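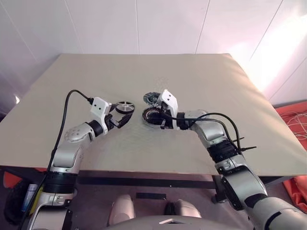
Fig. 1. Both arms at the bench, with the silver-hubbed wheel at the left gripper and two toothed parts by the right one.

Adthorpe Shared Workshop
Two-Arm Build, Session 3 handout: Cables, Grippers and Small Round Things

Bring this sheet back next time. Last session's sheets are mostly under the drill press.

1. Where we are

Both arms are mounted and both grippers answer to their own names. If you missed Session 2, the short version is that left and right were swapped in the config file, and we spent an evening debugging a robot that was doing exactly what it had been told. Hendrik Tshabalala has since put the correct file in the Zuvosside folder. Use that one. The file called "final" is older than the one called "final_old," and I have stopped asking.

2. Cable slack

Look at the left cable in Fig. 1. It goes up in a high loop over the arm before it comes down into the back of the gripper housing. The right one hangs in a long sag over the links. Both are legal. A cable pulled straight is fine right up to the moment the wrist turns, and then you own a connector with no cable in it.

Procedure, power off:
Fold the arm as far in as it will go and look at the loop.
Stretch it as far out as it will go and look again.
Turn the wrist both ways by hand. Anything that tugs at the plug gets more slack.
Anything that drops low enough to be grabbed by the other gripper gets less. (Yes, this is a fight between two rules. Welcome to cabling.)

3. Gripping round parts

A cube forgives you. A wheel lying tilted on a table does not – close the fingers a little off center and it scoots away like a bar of soap. Start with the fingers on either side of the tire, low, and close slowly. The default closing speed in our setup is 400, in units that Seneviratne's notes promise to define later. Set it to 300 for anything round.

For toothed parts, watch where the finger tips land. Tip on tooth slips into the gap and turns the part as it closes, so the part ends up held firmly at an angle you didn't ask for. Write down the angle anyway. We need it for the handover.

When two parts lie close together, take the front one first. Going over the top to reach the back one is possible, and was attempted in Session 2 with a Gaduvano bracket that we are still looking for.

4. Handover (start only if 2 and 3 are done)

Left picks up, right receives, both meet over the middle of the table. The left fingers must not open until the right ones have closed. Put a pause of 3000 milliseconds between the two steps while you are testing. It feels endless. Leave it in.

Keep the meeting point low over the tabletop. A wheel dropped from low down stays on the table, and a wheel dropped from high up goes to live with the bracket.

5. Before next time

Log ten pickups per part, failures included. "It mostly worked" is not a number.
Read the section on joint limits in the build notes, then check your handover pose against it.
Whoever has the small hex key, the bench drawer misses it.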